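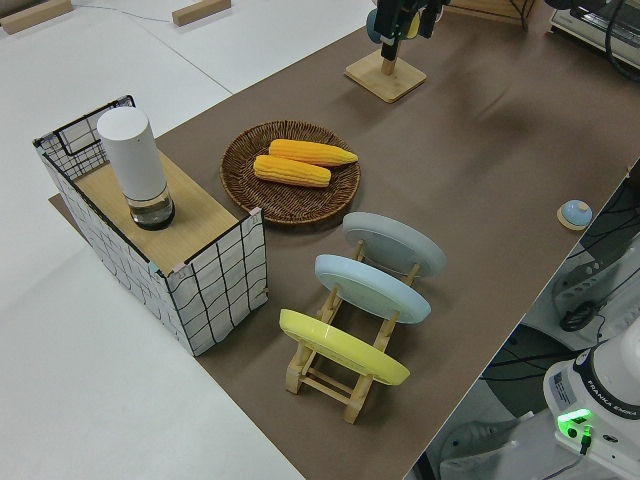 A reply to my last post says you can't run a household of three on one paycheck and a paper notebook, and that I should get an app like everybody else. Fair enough. I'll answer in a thread because it won't fit in one post.

I have used apps. Two of them. The first one wanted my bank login and then sorted the vet under "restaurants" for seven months. The second was fine until it went to a yearly fee. I went back to paper in April.

The notebook is a Girnine, the gray one with the numbered pages. I don't care about the brand. It was what the drugstore in Bristora had. Numbered pages are useful though, because I can write "see 41" and find it again.

How it works. Left page is money that has to go out: rent, electric, water, car insurance, phone, internet. Right page is everything else. One spread per month. At the bottom of the left page I write what's left over, and that number goes at the top of the right page in pen.

Take-home is 3220 a month. I'm posting the number because I got tired of budget threads where the person never says what they make and you find out later they own the house outright.

Rent takes the biggest bite. We rent half a duplex, and the landlord pays for trash and nothing else. The electric bill is on budget billing, so it's the same every month until they true it up. I write the true-up month on the inside cover so it doesn't sneak up on me.

Groceries. We shop at Pellegrini for produce and dry goods and at the warehouse place for paper towels, rice, oil and coffee. One trip a week to the first, one a month to the second. I keep the receipt in the back pocket of the notebook and copy only the total. Copying every item was the thing that made me quit the first time I tried this, years ago.

If something on the receipt surprises me I circle it. Last month the circle was butter. This month it's butter again.

Someone else asked about the car. It's a 2009, paid off. I put a fixed amount aside every month for it whether it needs anything or not. When it needed a wheel bearing the money was there. When it needed nothing, the money was also there, and I had to stop myself from calling it extra.

The emergency fund is at nearly 3000. It took a long time. It was higher once, then there was a dental bill, then it was higher again, then the water heater in the old place (which was ours to fix under that lease, read your lease).

I keep it at a different bank from checking. Transfers take a couple of days. I used to find that annoying and now I like it, I've talked myself out of a couch during that wait.

Things that are in the budget that people told me to cut: the library's used book sale, one takeout order every other Friday night, haircuts for all of us. I tried cutting my own. Went back.

Oops, meant to say every other payday there, not Friday. My pay dates moved this spring and I still think in the old schedule.

Things I did cut: the second streaming service, the gym, the lawn service we never should have had on a rental, and the Jastent subscription box. The box took two phone calls to cancel and they still sent one more. I kept it, it was shampoo.

Irregular stuff is where paper does better for me than the apps did. School pictures, the registration on the car, the dog's shots, birthdays. I have a page at the front with the months down the side, and I write each one in as it happens. Next year I copy it over. By the second year there wasn't much on it I hadn't seen coming.

What paper doesn't do well: searching, adding, and surviving a spilled drink. I add with the calculator on my phone. I take a picture of the spread on the last day of the month and email it to myself. So yes, a phone is involved.

To the reply that started this: if an app works for you, keep the app. I'd only say check the categories once in a while. Mine thought I was spending a fortune on eating out and I was mad at myself for half a year over a cat's thyroid pills.

A few people asked for a photo of the layout. I'm not posting the filled-in pages but I'll draw a blank one tonight and put it up. It's two columns and a line at the bottom, so don't expect much.

Also yes, pencil for the right page. Pen for the left. The left doesn't change.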